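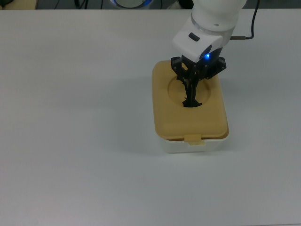 Why do households keep opened dry food for longer than they mean to? Most often the food is moved out of its packet, the date printed on the packet is thrown away with it, and no new date is written on the container.

February
Household Storage Group, Vanar

4. Storage after opening

The survey covered 2,011 households in Vinow and the villages that surround it. Each household was asked how flour, rice, pulses, breakfast cereal, sugar and dried fruit were kept once the packet had been opened. These 6 foods were chosen on the grounds that they are bought in most homes and are seldom finished at one sitting. Replies were given on a printed form, which could be returned by post or left at the district office at Jullance.

The way in which food was stored differed more between foods than between households. Flour and sugar were commonly moved to a lidded container, whereas cereal tended to stay in its own box with the inner bag folded over. Rice and pulses fell between the two. Where a household bought rice in large sacks, part of it was usually moved to a smaller container in the kitchen and the remainder kept elsewhere, most often in a hall cupboard or a cellar. Such households were therefore storing the same food in 2 places, and the form did not always make clear to which of them a reply referred. Replies of this kind were kept in the analysis but are reported separately in the appendix.

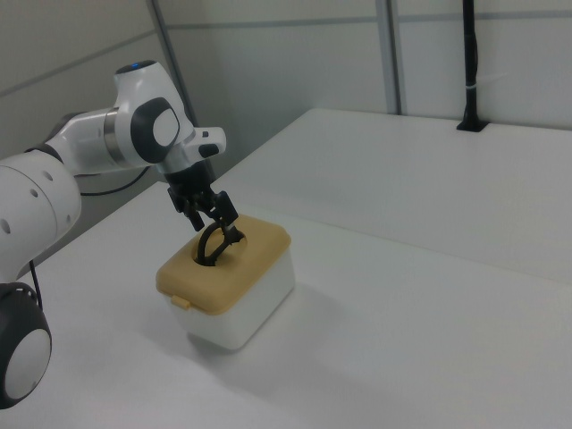 The practice of topping up deserves particular attention. Many respondents reported adding new flour to a container that still held some of the old. The older flour then stays at the bottom and may remain there through several purchases. Respondents who topped up were less able to say when their flour had been bought, and several left that part of the form blank. It would be unsafe to treat these blanks as evidence of poor storage. They do show that the age of the food was not known to the person who used it.

Containers were grouped by material and by the way in which they closed. An earlier study in Paulík had used 3 groups for closure, namely screw lids, clip lids and lids that simply rest or press in place, and the same groups were adopted in order that the results could be compared. Press-on lids were the most widely reported. Households with clip lids more often described the seal as good, although no test of the seal was made and the answer rests on the opinion of the respondent.
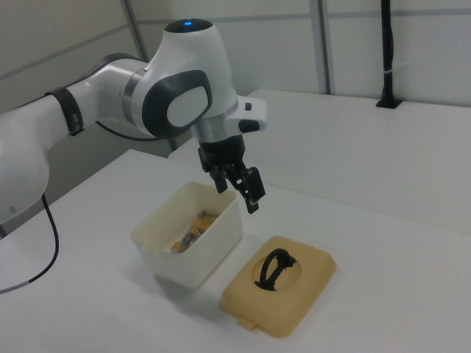 Figure 1. Open plastic container with its lid set down beside it.

Lids gave rise to more written remarks than any other part of the form. Respondents described lids that had warped, lids that had been parted from their containers, and sets in which one lid was made to serve for all. Some had given up using a container for food altogether once its lid no longer fitted, and kept buttons or string in it instead.

Labelling was uncommon in all groups. Where labels were used, they gave the name of the food far more often than the date. A revised form, to be used in the second stage of the survey, will ask for the two separately and will also ask whether the label is changed when the container is refilled.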